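Keeping a Handheld Gripper Healthy: My Semester With Unit Two
Project report, Robotics Maintenance Practicum

What I signed up for

When the project list went up in March I picked the one with the shortest description: "look after one gripper." I figured it would be a bit of screwdriver work and then a lot of free time. It was a lot of screwdriver work! The gripper is a handheld one (you carry it around and squeeze, and the camera on top records what the fingers are doing), and our lab uses it to collect kitchen tasks for the Musex project. We have two of them. Unit One belongs to the senior students and I wasn't allowed near it. Unit Two was mine.

By the end of the term Unit Two had been through 301 recorded runs with me as its mechanic, and I kept a paper log the whole way, coffee stains included.

How it came to me

The handle and trigger were fine. The fingers were another story. The left one had play in it, so if you held the housing and wiggled the blade you could feel a click. The right one was tight but sat a little lower than the left, and the blades met crooked. Somebody had also put the marker squares on with plain office glue and one was lifting at a corner. The tracking software (we use Estine, version whatever-was-installed) works out how far open the fingers are from those two squares, so a lifted corner gives you a gripper that thinks it's opening and closing when it's sitting still on the bench.

Taking it apart

I stripped both fingers down on the first afternoon and laid everything out on a towel. Please use a towel. The screws are tiny and our floor is the same color as the screws. The click in the left finger came from one screw that had backed out and chewed up its hole in the printed housing. I tried a longer screw first, which was dumb, because it bottomed out against the slide and the finger wouldn't close at all. Then I drilled the hole out, glued in a threaded brass insert and used the original screw again. It has held ever since.

The low right finger was my favorite problem. I shimmed it, measured, shimmed it again, and got nowhere – and then I found a crumb packed in the slide. I think it was toast. After I picked it out with a toothpick the finger came up level by itself and I took all my shims back out.

The routine

After that I wrote a routine and taped it inside the lid of the case:

Before a session: wipe the marker squares with a dry cloth, check every screw head by hand, close the fingers slowly and look at where the tips meet.
Every 36 runs: fingers off, brush out the slides, one drop of dry lube on each side.
Every 100 runs: check the marker squares against a straightedge and redo the calibration in Estine.
After anything greasy: wipe the blades with a damp cloth right away, even if people are waiting for you.

The calibration takes the longest. You open and close the gripper in front of a plain background while the software collects frames, and mine wanted 1,510 good ones before it would save. My arm hated it. I tried propping the handle on a Guerreiro bench clamp and that was much better, except you have to pad the jaws or they mark the grip.

Food sessions
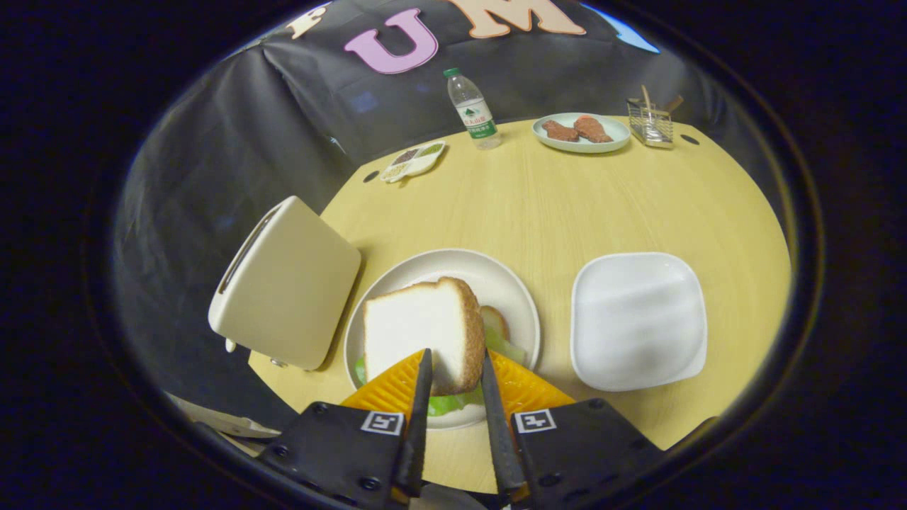
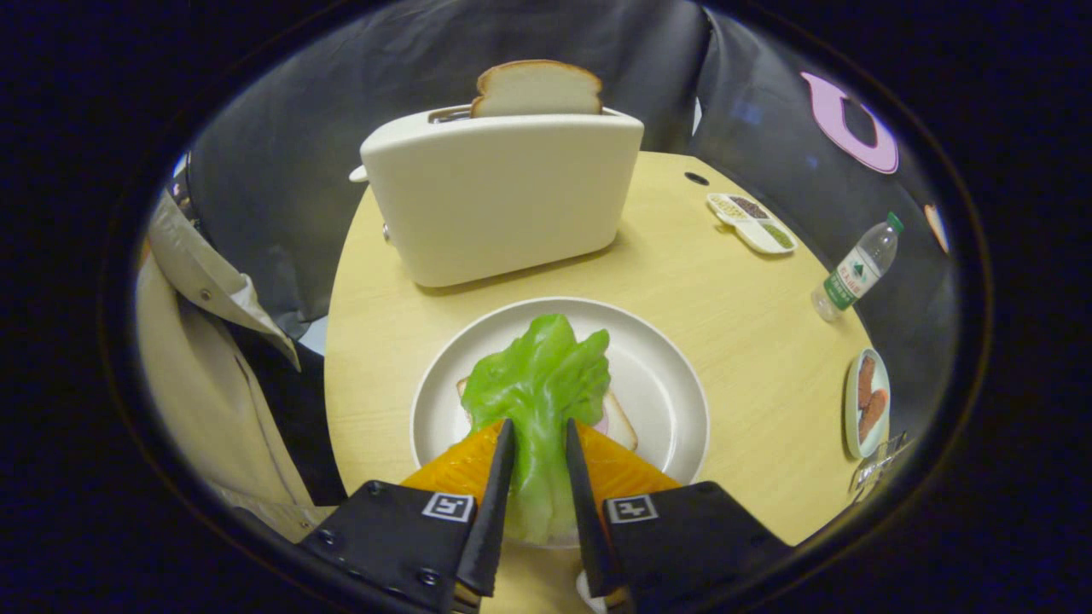

Sandwich work is the hardest thing we ask of Unit Two from a maintenance point of view, and I'd schedule a slide cleaning after it no matter what the run counter says. Bread sheds, and the crumbs are exactly the right size to get under a finger. Lettuce is easier on the mechanism but it shows you alignment problems right away: with the leaf standing up over the plate and its stem end squeezed between the two blades, there's very little material in there, and crooked tips would be holding it on one edge only. I started using a lettuce leaf as my quick bench check because of that (it's cheaper than a feeler gauge and you can eat it, though I didn't).

What I'd still fix

The marker squares are on with proper double-sided film now, but the film doesn't like moisture and I've replaced the left one twice. A recessed pocket in the housing would protect the edges. I drew one up and sent it to the print queue at Florkilance, the shop that does our parts, and it came back slightly too small, so that's waiting for whoever gets Unit Two next. The drawing is in the case with the spare inserts, and the log is under the foam. Please keep filling it in!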